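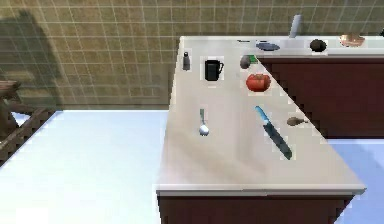
The simulated kitchen used in the demonstrations, with a tomato, a spoon and a knife among the items on the counter.

By Tania Rathnayake
July

I went to the Flerkden open day expecting to stand behind a rope and watch a robot arm pick things up. I did get some of that, later on, but most of my afternoon went to a kitchen that only exists on a computer, and I had a much better time in it than I thought I would!

Flerkden has the ground floor and half the upstairs of the old Biswas building, the one with the loading doors on the canal side. They open up to the public once a year, and this time they let people in at 2 p.m. in groups of 30. My group was mostly parents with kids, plus a few students from the college and one man who wanted to know if any of this could be made to fold fitted sheets (not yet, sorry).

Vasanthi Begum met us at the door and took us straight up to the simulation room. She runs the household side of the work, and she talks fast and with her hands. The idea, as she explained it, is that before a robot is asked to move anything in a real kitchen, it gets to practice in a pretend one. The software they use for this is called Promia. It draws the room, the counters and whatever is lying on them, and it works out what should happen if a gripper bumps the mug or pinches the spoon in the wrong place.

The kitchen she put up on the big screen had tan tiles on the wall and dark reddish-brown cabinets under a pale counter, and it was messy in a way I recognized from my own house. There was a knife with a light blue handle lying at an angle, and near it a brown thing shaped like a chicken drumstick, right by the edge. A boy next to me asked who had left the chicken out. Begum said the program had. It shuffles everything between practice runs - where things sit, which way they point - so the robot can't just memorize one tidy layout and call it a day.

She let the kids call out jobs. "Get the tomato" was first, and she said that's a fairly friendly one, being bright red and out by itself. "Get the spoon" got a bit of a groan from the staff at the back of the room. Thin flat things on a flat counter are still a pain, apparently, in the computer and out of it. We watched the practice arm have a go at the spoon and push it a good way along the counter before it got hold of it. It took 10 tries to get one clean lift, and by the last few the whole room was cheering it on. I include myself in that. I may have been the loudest.

Somebody asked why the picture wasn't fancier, with video games looking the way they do now. Dinesh Mollah, one of the programmers, took that one. He said they could make it prettier but it would run slower, and he would much sooner have a plain-looking kitchen the robot can practice in all night long. He also said that the shapes and weights matter more to him than the shine on the mug. Then he got into friction and lost me for a while, although the students were writing it all down.

After that we went downstairs to the real arm, which is bolted to a bench and smaller than I had pictured. It's called Emamari. I asked what that stood for and was told it doesn't stand for anything, somebody just liked the sound of it. Lutfa Chowdhury had set out a sponge, a plastic cup and a lemon for it, and the arm moved the lemon into a bowl without any fuss. It was slow. I'd guess it took about 2 minutes, and my coffee would have been cold if that were its job. But it was gentle with the lemon, and when one of the smaller kids asked to shake hands with it, Chowdhury switched it off first and let her hold on to one of the fingers.

I did ask the question everybody asks, about when one of these might be clearing up after dinner in somebody's home. Chowdhury laughed and wouldn't give me a year. She said her own goal for the fall is a full counter put away without a person stepping in, and that she would be very happy with that. Knives are off the list for the real arm for the time being, so those jobs are staying in the computer.

There were cookies and tea in the hallway afterward, and a table where you could try steering the pretend arm yourself with a game controller. I had a go at it. I knocked the mug clean off the counter twice and then gave up my seat to a girl who can't have been older than eight and who was far better at it than me - she had the tomato up in the air on her first attempt.

Imtiaz Seneviratne, who handles visits for Flerkden, told me they are thinking of adding a second open day before the end of the year, with more time at the controller table and shorter talks. School groups can ask for a morning visit in the meantime. Use the side entrance by the loading doors if you go, as the front one sticks, and wear something warm, because they keep the upstairs room very cold for the computers.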